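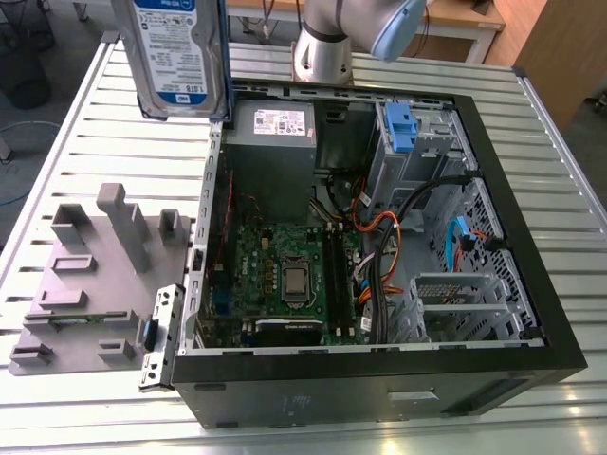
Relu Pîrvu suggested I post this over here, as the vendor forum only ever tells you to buy the dearer unit. So, the situation. We're pulling 3.5-inch drives out of old desktop towers and putting them back in again, and I have to choose a gripper for the arm by the end of August. The tower gets laid on its side with the panel off, which leaves the drive cage facing up.

I have two on loan. The first is a Lisberg parallel jaw with flat rubber pads. The second is a Plestevus linkage type with two narrow fingers. I ran each of them through 52 pulls with the same program, changing only the tool offset and the finger width. The Lisberg dropped the drive 10 times. The Plestevus dropped it less often, but it tends to rotate the drive a few degrees as the fingers close, and then it won't line up for going back in.

The arm is the same for both. Wrist camera is the little Buva one, plus a fixed camera looking down on the bench. Budget for the gripper is 3000 dollars including the mounting plate. I don't mind printing my own fingertips.

What I'd like to know is whether the rotation is something I can fix in the fingertips or the controller, or whether I should go back to parallel jaws and work on the grip instead. Also whether the wrist camera is worth keeping, as the fingers take up a good part of its view.

slatbench

Bowen_parts
Get a suction cup. Drives have a flat top, cup goes on the label, up it comes. We do phone boxes this way all day and never have a problem.

tamsin_k
I wouldn't use suction for this one. It will hold the weight of a drive, but you've got the friction of the cage to pull against, and a label can peel. It also gives you nothing to hold the drive square when it goes back in.

On the rotation: a linkage gripper often moves its fingertips along an arc as it closes. If one finger touches before the other, the part gets pushed around until the second one arrives. Two things to check.

First, the centring. Jog the gripper until both fingers touch at the same moment, and save that as your tool offset. Don't trust the number on the drawing. Mine was out by enough to matter.

Second, the fingertips. Narrow tips act like a pivot. Print a pair with a wider flat face and a small lip at the bottom so the drive can sit on something. If your controller lets you set closing force and speed separately, turn the speed right down for the last few millimetres and leave the force where it is.

I'd do both of those before sending the Plestevus back. A set of printed tips costs next to nothing and you can have them on the same afternoon.

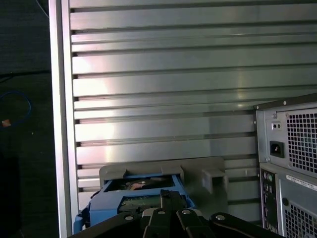 Odette reckons you should keep the wrist camera and use it only for the approach. Her setup takes one picture with the fingers open, works out the angle of the caddy, then goes in blind and lets the fixed camera confirm there's something in the grip. Trying to track the part while the fingers are over it gave her more bad readings than good ones.

I'd agree with that. I would also grab the plastic caddy wherever your towers have one, and leave the bare drive alone. Plastic has a bit of give and the colour is easy for the camera to pick out against grey metal. You'd need a second grip position saved for drives without one.

For the glare off an aluminium bench, lock the exposure on both cameras. Auto exposure will chase the bright patch and your drive edges go dark. A sheet of matte grey card under the work area helps too.

tamsin_k

slatbench
Thanks both. Centring was out on the Plestevus, so I've redone the offset and the twist is smaller, though it hasn't gone. Wider tips are printing now. I paid 589 for the Buva, so I'm glad to hear it can stay. I'll run the same 52 pulls again with the new tips and put the count up here.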